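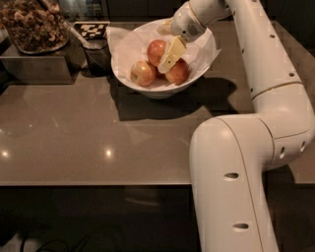
Fruit washing advice has got out of hand, and I say that as someone who has tried most of it. My sister-in-law swears by a vinegar soak. The bloke at the Saturday fruit stall swears by bicarb. Then there's Thampi, the fruit wash Aroha Grimshaw gave me in February, which is $20 a bottle and smells like a hotel lobby. I gave it a fair go. I did half a bag of apples with Thampi and the other half under the cold tap, put them in separate bowls and asked the household to pick. They picked whichever bowl was closer. So now it's the tap, a tea towel, and into the white bowl with a bit of paper under them, three red-and-yellow ones at a time because that's what gets eaten before they go floury.

The paper is the one trick I've kept. I read somewhere that it soaks up moisture and makes fruit last twice as long, and I don't believe the second part for a minute. My apples last the same as they ever did. What it does do is save me scrubbing the bottom of the bowl when one goes soft underneath, and I'm lazy enough to call that a win. I don't fold it neatly either. Scrunch it in, let the corners stick up, done.

As for keeping apples on the bench at all, the fridge people are probably right. They do stay crisper in there. They also get forgotten behind the yoghurt, and I've thrown out more fridge apples than bench apples by a long way. A colder apple nobody eats isn't much of a saving.

Aroha has since moved on to a produce box called Drindura, with a little charcoal filter in the lid that you replace every few months (of course you do). She says her lettuce is a different vegetable now. I've asked to borrow it for a fortnight. I'll put a lettuce in that and another in an old ice cream tub with a paper towel, and report back once one of them turns to slime.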